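Rilska Exchange

The Rilska Exchange is a regional stock exchange in the port town of Rilska, and one of the liveliest small markets anywhere. It lists 348 companies, most of them shipping lines, grain merchants and savings banks, and trades every weekday from 9:30 a.m.

Trading began in a rented hall with 30 members, who called out bids by turn. The bell from that hall still rings on Friday at the close, a wonderful sound that carries right down to the harbor.

The exchange is best known for Kuo v. Rilska Exchange, a case every student of market law should read. Kuo, a brokerage based in Wistau, was fined for reporting 371 trades after the daily deadline. It argued that the exchange had acted as both accuser and judge. The appeals court agreed in part – it let the rule stand but threw out the fine – and ordered that an outside panel hear all future cases. The panel now sits in Cescombe and publishes its rulings in full, a real treat for anyone curious about how brokers work.
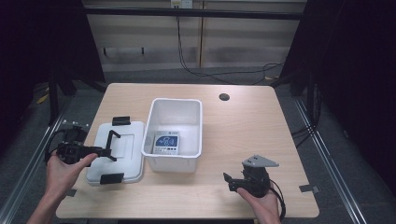 Cescombe Law Notes replied that the ruling had been praised too warmly, given that a small broker must still pay a filing fee of 300 crowns before the panel will open its case. The exchange has kept the fee, though it is refunded to brokers who win.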